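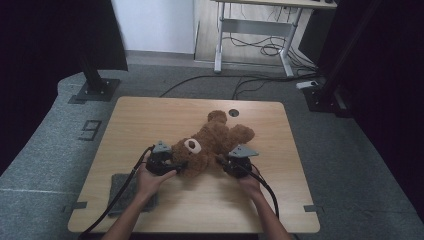
A brown plush bear with a curly coat and a cream muzzle, on its back on the tabletop.

Widcombe Toy Library questions "washable" labels on long-pile soft toys

RENDBRIDGE, Jun 3, 2022 — Widcombe Toy Library will stop taking the word "washable" on trust. From this month, shaggy and curly soft toys offered for loan will be checked by hand before they go on the shelf, whatever the tag says.

The library has lent toys to families in Rendbridge for years and, like most lenders, has gone along with the care labels. It now thinks that was too generous. In May, staff went through their repair records and found 151 entries for soft toys. Of those, 39 were for long-pile toys with matted fur or a loose seam after a wash done the way the label said.

"A label that says surface wash only is at least being straight with you," said Zachary Ross, who runs the lending desk. "I have more trouble with the ones that say machine washable and leave it there. What temperature? How many times? A toy in one bedroom might get washed twice in its life. Ours don't get off so lightly."

The library isn't claiming its records prove much. The toys were of different ages, borrowers own different washing machines, and some toys had already had a hard life before they were donated. It would still like to see what the "washable" claim is based on. The toy distributor Susodska, which supplies part of the collection, was asked in May and replied that its plush is "made to be loved". The library doesn't regard this as an answer.

Under the new check, each toy is laid on a table, turned over, and pressed at the head and body to find lumps or thin spots in the filling. The pile is parted along the seams, where a shaggy coat can hide a split. Toys with mixed-colour fur take longer, as pale tips over darker fibres make worn patches hard to pick out.
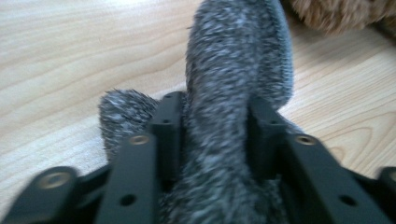 What changes for borrowers

Long-pile toys that pass will go out with a plain card saying how the library itself has cleaned them. Those that don't will be repaired or retired. Loans stay at $2 a toy, and borrowers are asked not to wash anything at home before bringing it back.

Jelle Brouwer, who does the library's mending, doubts the check will catch everything. "You can feel a lump. You can't feel how a seam is going to behave six months from now," Brouwer said. "I'd call it better than reading the tag. I wouldn't call it safe to forget about."

The library will run the check for 90 days and publish the results, including any that make the exercise look like a waste of time.

About Widcombe Toy Library

Widcombe Toy Library lends toys, games and puzzles to families in Rendbridge. Media questions can be left at the lending desk for Zachary Ross.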